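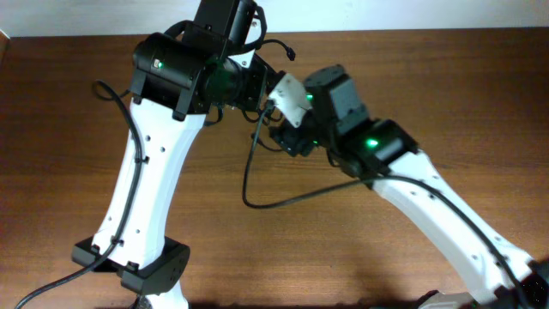 Reddish-brown tabletop, wipe-on finish or leave it alone?

splinterfoot
Posted February 4, 2025
I picked up a wood table for the spare room and the seller swore the top was "sealed for life." I've heard that one before. Medium reddish brown, faint streaks in the grain, plain white wall behind it. My brother-in-law says put Womton wipe-on over it before I use it for anything. The can says 2 coats. Is there any point, or is this just a way to sell cans?

Mulport_Dan
It's a way to sell cans. Put a drop of water on it and go have lunch. If it's still beading when you get back, you have a finish and you don't need another one.

kettle836
Water test only tells you about water. Try it with coffee, or anything with alcohol in it, somewhere it won't show. I trusted the bead test on my desk and now I own a desk with a ring on it.

Mulport_Dan
So use a coaster?

kettle836
Sure, and wear gloves too. Some of us want to use the table.

Róisín Tully
Before anyone puts anything on it, how do you know it's solid wood? Wood grain on top doesn't prove a thing. Look at the edge and then the underside. If the grain doesn't carry over, I'd want a better answer than "sealed for life" from the guy who sold it.

splinterfoot
Underside is raw and the grain on the end looks like it matches. I'm fairly sure it's real. Seller said Ondberg made it but there's no stamp, so I don't believe that part either.

grayline1738
I'd believe the stamp even less if there was one.
Wipe-on over an unknown finish can stay tacky. Mine was still grabbing paper in March. Clean it, scuff a small patch underneath the lip, try it there and wait a week.

Mulport_Dan
Or do nothing, which is free.

splinterfoot
Leaning toward nothing. I'll do the coffee test tonight near the back edge and post what I get.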